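Tronderex Workshop Notes
The following posts set out how the two-arm bench cell is kept in working order. They are intended for partner laboratories that run a similar cell and for new staff joining us this term.

1/ The cell consists of two arms fixed along the back of one table, with a gripper on each. It practises household tasks: opening drawers, lifting small packets, placing things on a tray. Responsibility for its upkeep rests with Jucélia Evangelista. Changes to its software are approved by Aleksi Hakala.

2/ Every working day begins with the power off. The operator on duty walks each arm through its joints by hand and feels for grit, catching or looseness. Any joint that feels different from the day before is entered in the cell log, even where the difference is slight.

3/ Mounting bolts are checked weekly, on Saturday, when no sessions are booked. A paint line is drawn across each bolt head and on to the base plate. If the two halves of the line no longer meet, the bolt is taken out, cleaned and refitted. It is not simply tightened in place.

4/ In October the second arm began to miss its targets by a small margin, always in the same direction. The software was suspected for two days. The fault lay in one bolt at the back of the base, which had worked loose behind a cable clamp where the paint line could not be seen. The clamp has been moved.

5/ Cables account for most of our repairs. A cable that runs along the outside of an arm must have enough slack for the furthest reach and not so much that it catches on the work. We set the slack with the arm fully stretched, then fold the arm and look again.

6/ Cable ties are cut flush and turned away from the direction of travel. Rhonda Campbell found two cables in the spring with their outer covering worn by the cut end of a tie. Both were replaced. Please do not wrap a worn cable in tape and return it to service.

7/ Gripper fingers are treated as parts that wear out. Our log showed that grip on smooth card began to suffer after 700 closing cycles with the softer pads supplied by Skesten. The harder pads last longer but mark wood. We have kept the softer ones and change them early.

8/ Used pads are dated and kept in a box until the end of the month. Gilmar Meireles compares them side by side. Uneven wear on a pair usually means that the fingers are no longer closing square, and the gripper is then taken off for adjustment at the wrist.

9/ Cleaning. Fingers and pads are wiped with a damp lint-free cloth and left to dry before power is restored. Solvents are not used on the pads. The table top is wiped at the close of each day - crumbs and dust from packaging find their way into the fingers sooner than one would expect.

10/ Calibration follows any change of pads, any bolt work and any knock to the table. The arms are brought in turn to a set of marked points and the readings are compared with the stored values. Run 1023 is our present reference. Earlier runs should not be loaded, as they were made before the clamp was moved.

11/ A full calibration takes 54 minutes when nothing goes wrong. Operators are asked not to shorten it by leaving out the points at the back of the table. Those are the points at which the October fault would have shown itself.

12/ Several colleagues at Koskela have asked whether the cabinet should be screwed down. We have decided against it. A fixed cabinet hides small errors in the pull, whereas one that is free to shift will do so, and the operator can see that the angle of approach needs attention.

13/ The drawer runners are cleaned with a dry brush once a week. Oil is not applied. It was tried last year, and the drawer then opened so easily that the settings for the pull had to be done again from the beginning.

14/ Stopping the cell. Each operator must be able to reach a stop control without leaning across the table. Jailson Meireles will go through this with all new staff, including those who have worked with similar equipment elsewhere. Attendance is required before a first session is booked.

15/ Spare pads, cable ties and clamps are held in the Tunex cabinet by the door. Whoever takes the last of any item is asked to write it in the order book on the same day.

16/ Drawer checks are carried out after every change of pads, with the other arm kept clear of the pull. The fingers should take hold at the front corner, as the right gripper does on the oak cabinet, and the lower drawer should then come forward without twisting. The tray is placed directly in front, close enough that its edge almost meets the corner of the open drawer, so any error in the pull is noticed early. Small items such as the red snack box are set well out to the side until the check has been signed off. Questions on any of these points may be sent to the workshop in the usual way.

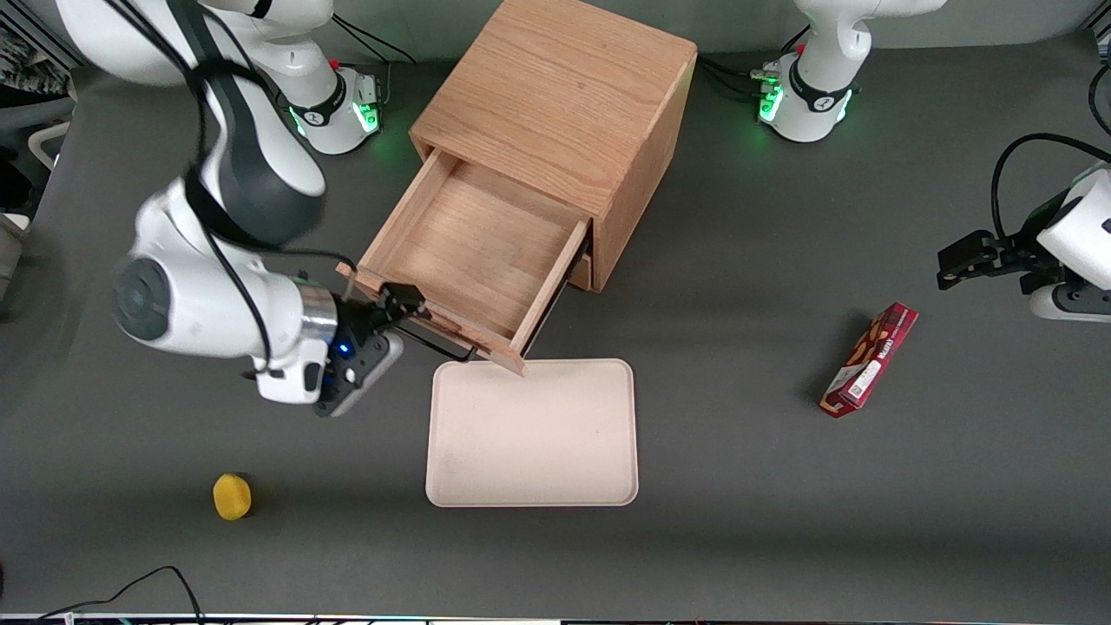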